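Review: Zhuravel quilted puffer jacket, black
Reviewed by Hanna Harasym, Household Textiles Desk, Grovunwood

The Zhuravel is a short winter jacket with a stand-up collar and a full-length front zip. It was assessed for wear in February and afterwards for storage.

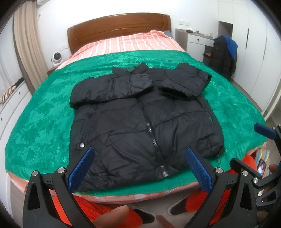
Construction

Stitching is even and the channels held their filling after 20 wears. The cuffs are gathered and close well against wind. The zips ran freely, although the metal pull hangs low and may catch on bedding.

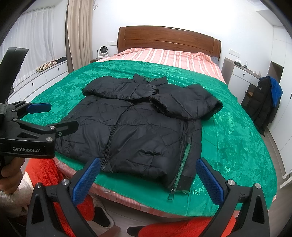
Folding and storage

The maker advises laying the jacket on a flat surface, front upwards, and bringing both sleeves in across the chest before folding the body. The Desk found this method sound – a double bed gives ample room.
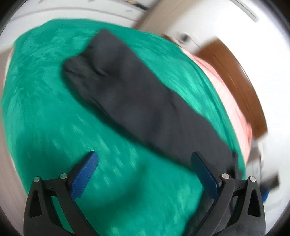
Storage is the jacket's weaker point. No pouch is supplied, and the filling resists compression. A long, narrow fold suits a shelf, but the fabric bunches at the end and needs smoothing by hand. Rating: 4 out of 5.

Contact the Desk | © Grovunwood 2020 | Back to top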